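Drondance opens its drop-in art room in March, and I get to be the one to tell you!

I'm Athina Panagiotou, and I've wanted this for our neighborhood for ages.

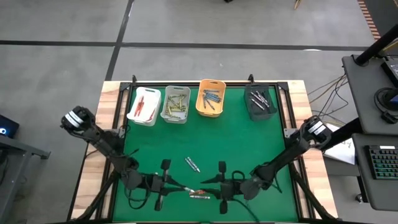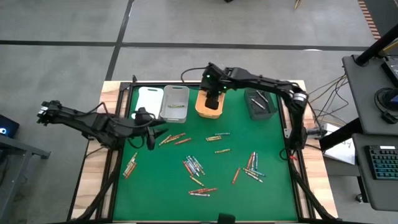
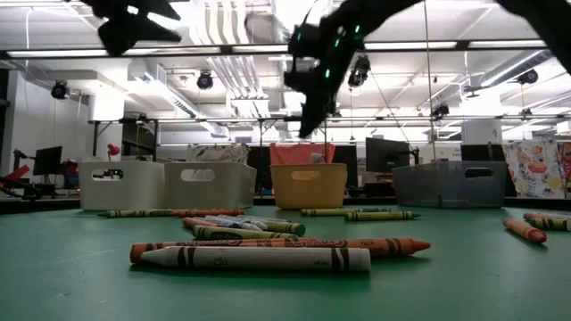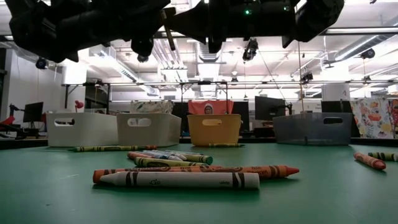
Doors open at 10 a.m., and we've got room for 30 people at a time (kids under 3 get in free). Everyone else pays what they can. Nhung La is teaching the first class, a beginner's take on folding paper lanterns, and she's brought enough paper for a parade.

Press questions go to Zarmeena Bukhari at the Drondance front desk.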